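4. Connecting a district to the Brideck city dashboard

Read this section before you promise anyone a launch date. The sales sheet says an afternoon. Our last district took 19 days, most of them spent finding out who owned the parking data.

1. Log in with the city administrator account. A district account will let you fill in every page and then refuse to save.

2. Under Sources, add the feeds one at a time: traffic counters, air quality, bus arrivals. Wait for the green tick before adding the next.

3. Set the reporting interval. The default is 128 seconds. Shorter intervals look livelier on the wall screen and tell you nothing new.

4. Compare the sensor total with your own asset list. In May the dashboard claimed 1,036 sensors for a district that had bought far fewer — it was counting each replaced unit twice.

Note: A green tick means the feed is sending. It does not mean the numbers are right.

Caution: Do not publish the "Smart Score". We have asked Garnico how it is worked out and have yet to get an answer we could repeat to a resident.
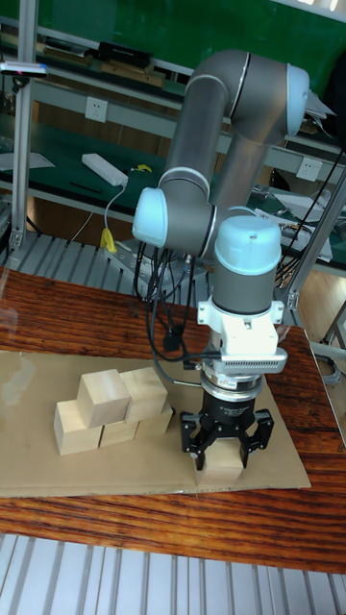
Two-finger gripper holding a wooden cube over a cardboard sheet.

5. Switch on public view only when Meenakshi Warrier or Anil Sastry has signed off the source list.

6. If the map stays blank, see error 113 in section 9. Restarting the browser is the official advice and has not worked for us so far — go straight to clearing the district cache.

Section last checked 29 Aug 2019.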